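Chapter 2
Learning to Look: The Painter and the Studio

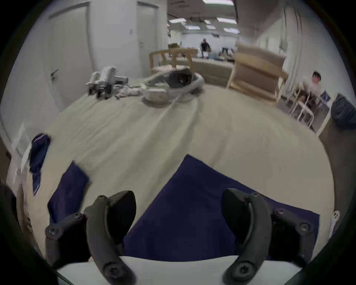
Before we study how a painting is sold, shown or written about, we must ask where it is made. Many students come to art history with a picture of the museum in their head: white walls, a small label, silence. But a painting spends the first part of its life in another kind of room, and this room has left its marks on it. In this chapter we go back to that room.

The word "studio" comes from Italian, and at first it meant a place for study. A scholar had a studio, with books and a desk. The place where painters worked was called a workshop, or bottega, and it was full of people. Boys ground the colours and older assistants painted the sky or the clothes. The master often kept the faces and the hands for himself. When we say today that an old picture is "by" one person, we are using a short form for something more complicated.

Only later did the idea grow that a painter should work alone. You will meet this idea again in Chapter 22, where we discuss the artist's biography as a kind of writing. For now it is enough to notice that it has a history, and that it was not always so.

2.1 The case of Chaltu Gashaw

We will follow one painter through the whole chapter. Chaltu Gashaw studied drawing as a girl and came to Skornedby at the age of 22, with a scholarship for one winter. She stayed. Her first studio was a room above a bicycle shop, with a window to the north and a stove which she was not permitted to light after eight in the evening. The paintings from this time are small. Critics have written that they are small for reasons of feeling – a wish to be private, a kind of homesickness. Gashaw has given a simpler answer. The stairs were narrow and had a turn in the middle, and she could not carry anything larger down to the street.

In December of her fourth year she moved to Vukarcombe, to a former school hall, and the pictures changed at once. The Vastik series, named after the river she crossed each morning, was begun there. Some of these canvases are more than two metres wide. The colour is thinner, and the brush moves from the shoulder and no longer from the wrist.

It would be a mistake to explain everything by the room. Leanne Stockdale, who wrote the catalogue for the Rosenthal exhibition, warns us of this: "A larger room permits a larger painting, but it does not ask for one." Please keep this sentence in mind when you do the reading for section 2.2.

2.2 Sources for the study of a studio

What can we use if we want to know how a studio looked and worked? Letters are helpful, and so are bills for paint and canvas, which are often more exact than letters. Visitors' reports must be read with care, for a painter who expects a visitor will usually tidy up first.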